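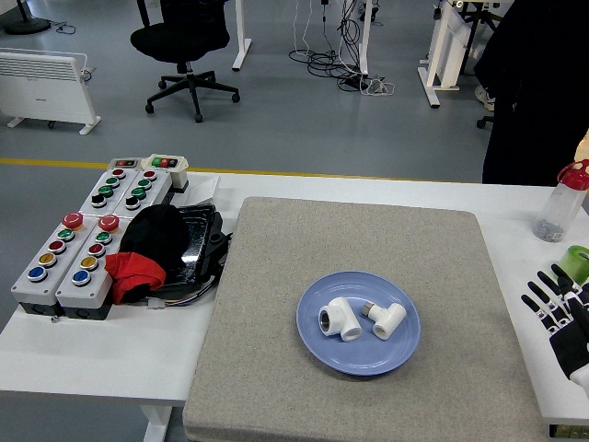
Reseña de la jornada de puertas abiertas de Konen: manipulación con mano robótica

Konen abrió su taller de ensayos a centros de formación y pequeñas empresas el 6 de noviembre de 2020. La sesión estuvo dedicada a Wirkitz, un sistema con mano de varios dedos para la manipulación de piezas ligeras. La presente reseña valora la demostración y el equipo desde el punto de vista de un centro que estudia su adquisición.

El ejercicio principal se desarrolló con racores de plástico blanco en forma de te, presentados en un plato azul claro sobre un fieltro gris. La elección es acertada: son piezas corrientes, de geometría irregular, y obligan a decidir la orientación antes de cerrar los dedos. En la serie que presenciamos se programaron 40 agarres, de los cuales 10 requirieron un segundo intento. El personal técnico los comentó sin reservas – un gesto que se agradece en un acto comercial.

La segunda parte trató la pulsación de mandos industriales. En la mesa había cajas de pulsadores de varias configuraciones, algunas con seta roja de emergencia y botones verde, rojo, amarillo y azul. La mano localizó bien los botones, si bien la fuerza aplicada nos pareció excesiva en los ensayos rápidos.

El programa Adosia, que gestiona las secuencias, resulta claro y permite repetir un ejercicio sin volver a configurarlo. La documentación, en cambio, solo se facilita en inglés, y el manual de 200 páginas carece de índice temático.

Valoración: favorable para docencia y ensayos; insuficiente, por ahora, para producción continua. Se echó en falta una prueba con piezas de mayor peso. Konen prevé una nueva sesión en febrero, previa inscripción.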